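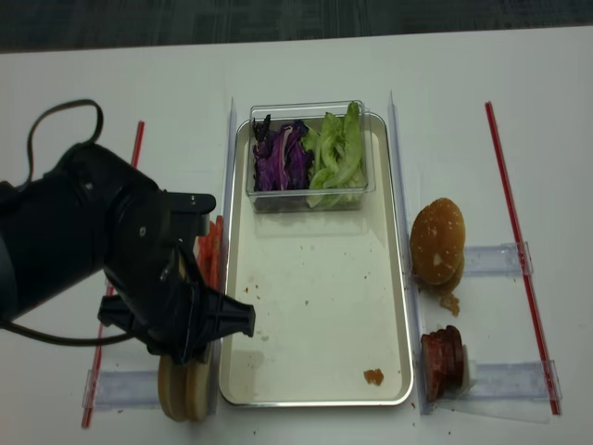 Zititz Tabletop Arm
Build and Equipment Page
Clutinham Shared Workshop — Equipment Register
Last revised: Apr 8, 2025

Overview

The Zititz is a small tabletop arm built by members of the Clutinham Shared Workshop and held in the general equipment pool. It is intended for light pick-and-place work at a bench, and its current assignment is the sandwich assembly bench, where it moves burger ingredients from side holders to a central tray. Members who have completed the bench induction may reserve it in half-day sessions. The full parts list and print files are available to any member who wishes to build a second unit at home.

Specifications

Mounting: table edge clamp, left side of bench
Reach, base to fingertip: 358 mm
Recommended maximum load: 200 g
Supply: 12 V bench supply, fused
Control: Kos bench controller, release 2 or later
Gripper: printed, ribbed, angular contact faces
Finish: matte black
Printed parts per unit: 51

The load figure includes whatever the fingers are holding and any adapter fitted at the wrist. Members fitting a heavier finger set must reduce the working load accordingly.

Gripper and fingers

The standard fingers are ribbed so that soft items can be held with little closing force. Bread is the least forgiving item on the bench. A closing force suitable for sliced meat will leave a mark in a bun, and the force setting must therefore be changed in the Kos item table whenever the ingredient changes. The first set of fingers had smooth faces and was withdrawn in September. Remaining smooth fingers should be returned to the parts drawer marked Stalow and must not be refitted for food work.

Finger screws are to be tightened by hand only. The printed threads do not survive a power driver.

Bench layout

The sandwich bench uses a white tabletop with a rectangular metal tray at the center, placed lengthwise. A clear two-part container sits in the upper half of the tray, with shredded purple cabbage on the left and torn lettuce on the right. The lower half is the assembly area.

Buns, tomato and meat stay outside the tray. Slices are stood on edge, which gives the fingers a face on each side to close on. Clear plastic holder strips taped to the table keep the bun slices and the meat slices from creeping as the stack is used, and clear dividers run along both sides of the tray. The thin red rods to the left and right mark the limits of the working area. Nothing the arm is expected to reach should be placed beyond them, and the rods must not be moved without a new calibration.

Replacement holder strips are cut from clear sheet using the template in the build folder. Tape should be renewed whenever a corner lifts.

Controller

All motion is handled by the Kos controller, which stores a separate position file for each bench layout. The sandwich bench file is named after the bench and is write-protected. Members wishing to try other positions should copy it first and save under their own member number. The run counter stood at 2,547 completed cycles at the last inspection. One cycle is counted each time the arm leaves its rest position and returns to it, whether or not an item was carried.

The Stalow power board supplies the arm and includes the stop switch. The stop switch cuts motor power only; the controller stays on and keeps its position file. After a stop, the arm must be guided back to rest by hand before power is restored.

Cables

Allow enough slack in the upper cable for a full turn of the wrist. A short cable pulls the wrist off position near the far side of the tray, and the resulting error is easily mistaken for a calibration fault. The lower cable is routed to the left, away from the tray.

Cleaning and food use

Ingredients used on this bench are for practice and are not to be eaten. The printed parts have surface grooves that cannot be cleaned to a food-safe standard. At the end of each session, discard all ingredients, clear crumbs from the tray and table, wash the tray and container, and wipe the fingers with a damp cloth. Do not spray liquid at the wrist joint.

Reservations and spares

Reservations are made at the front desk or through the member calendar. The tray, container and one set of spare fingers are issued with the arm. Ingredients are not supplied.

Spare parts held: fingers (standard), wrist cover, edge clamp, upper cable, lower cable.
Parts printed on request: base housing, elbow housing, finger adapter.

Faults should be entered in the bench log before the arm is returned — including those that cleared without intervention.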